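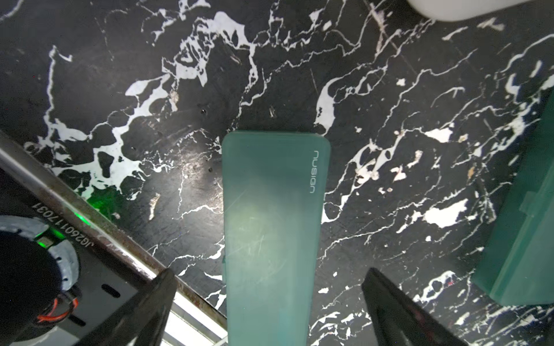
*Wrist camera, teal case task: gripper open, fingers either side of the case.*

# Tisterthorpe Tabletop Demos

4 min read

Search this project Search Clear

Tisterthorpe is a set of manipulation demonstrations recorded by remote control on a single arm with a two-finger gripper. Nosaso put the collection together and Skastport hosts the files. Last updated September 28, 2022.

## What's in it

- 1,089 episodes over 7 tasks
- Wrist camera video, joint positions, gripper opening, operator commands
- One plain-language task label per episode

The tasks use small household and office items. Most are pick and place. Two involve turning an object before it is set down.

## How it was recorded

The operator drives the arm from a hand-held leader arm and watches the real table, not a screen. Each episode starts with the gripper open and ends when the operator presses the pedal. Anything over 60 seconds was stopped and thrown out.

We tried hand guiding first, with the operator holding the wrist and moving it through the task. Hands kept covering the objects in the video, so those recordings are in a separate folder, `hand_guided`, and aren't part of the episode count. They are still fine for joint-only training.

## Notes on the teal case task

The case is translucent with a frosted surface, and it sits on a black tabletop with white marble-like veining. Highlights wash out part of the lid. Colour thresholding gave us poor masks, so don't rely on it.

Operators were told to line up the fingers with the long sides before closing. Some closed early and had to reopen — those episodes are kept and labelled `regrasp`.

## Known problems

- Gripper opening lags the video by a frame or two in the earliest sessions.
- Depth is not included. The sensor gave bad readings on clear plastic.
- The `success` field was filled in by the operator and has not been checked by a second person.

## Loading

Unpack the archive and point the Mohmand reader at the top folder. Older versions of the reader skip the `regrasp` label without a warning.

## Licence

Free for research and teaching. Ask before commercial use.

Comments (3)

**gantry_left**
Is the frame lag constant within a session? I'm shifting everything by one and it looks close enough.

**Nosaso**
Mostly constant, yes. Check the first gripper close in each session and set it from there.

**oddsocket**
Got the reader working after updating Mohmand. Any chance of the hand-guided labels in the same format?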